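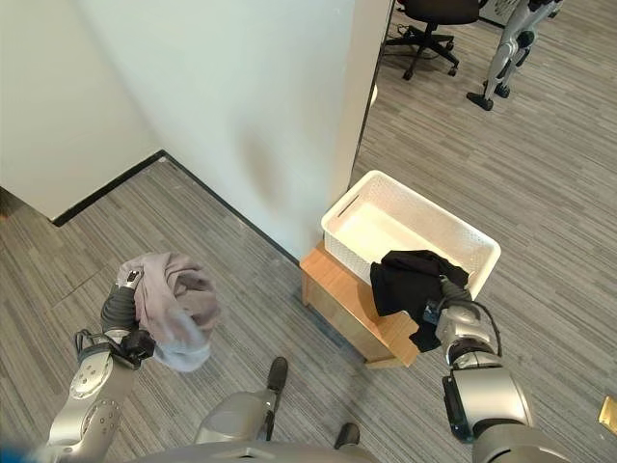

A humanoid robot at Trillamari holds a light gray garment in one gripper and a black one at the rim of the basket.

Trillamari Brings Robots to the Laundry Round, and Its Staff Get Their Afternoons Back

Trillamari, which rents and cares for work clothing for small businesses, is putting humanoid robots to work on one of the oldest chores in its trade: picking up garments and getting them into a basket. The program is called Premon, and it starts this November with robots supplied by Plunell.

Clothing is hard for a machine. A shirt never lands the same way twice, and a black sleeve bunched up on itself gives a robot very little to go on. That is why we're so pleased with how far the work has come. The Premon robots have practiced on 212 garments from our own stock, one piece after another, in an ordinary carpeted room with an ordinary basket on a stool.

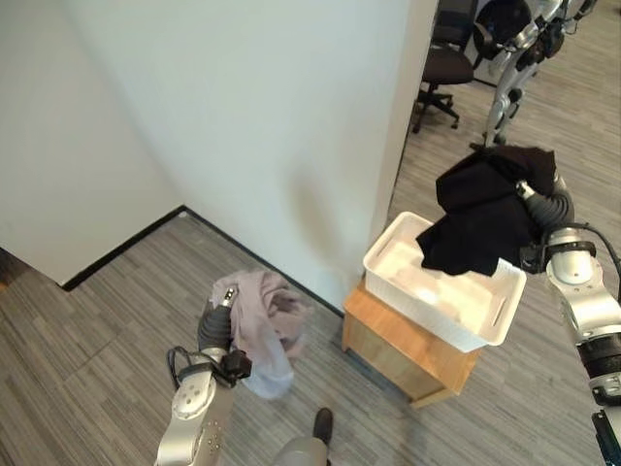 Two garments, two grippers: the black one is bunched over the basket's edge and partly inside.

For the 60 people who work in our garment rooms, the change is easy to describe. Until now, each shift has opened with an hour of bending, lifting and carrying before any of the skilled work began. Under Premon, the robots take on the gathering, and our people move sooner to inspection, mending and talking with customers. Everyone on the floor has been offered paid training in running the robots, and 50 have already signed up. We think that's terrific!

No jobs are being cut as part of the program. Shift lengths and pay stay as they are. Staff can stop a robot at any time, and they decide which loads it handles. Delicate items and anything with a repair tag will still be sorted by hand.

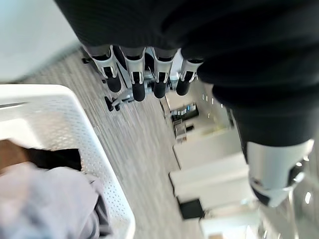 A robot hand near a basket holding lavender-gray and black fabric.

Staff have shaped the project from the start. The height of the basket was their call, and so was the rule that a robot works slowly whenever a person is in the same aisle. Their notes go to the Plunell engineers every Tuesday.

Premon will begin at our Sukprasert site with 5 robots. Other locations will follow once the Sukprasert crew is happy with the pace.

About Trillamari
Trillamari supplies, washes and repairs work clothing for restaurants, clinics and repair shops. Customers and reporters who would like to visit the Sukprasert site can write to the Trillamari press office.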